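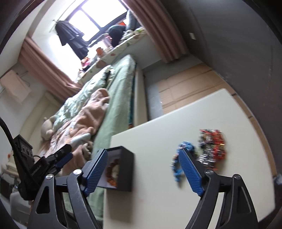 Is a bracelet worth more because it comes in a box? The box adds to the price – what it adds to the beads is harder to say.

Beads on a White Table

Lenance asks 200 for a boxed strand and 21 for a loose one. I have my doubts.

Reddish-brown beads in the open black box, more orange toward the bottom. The pale lining flatters them, as linings do.

The blue strand, with light blue, white and small tan pieces, gets no box. I'd still pick it first.

Red beads with bits of green and orange in the big pile. "Collectible," says Hanus. Maybe.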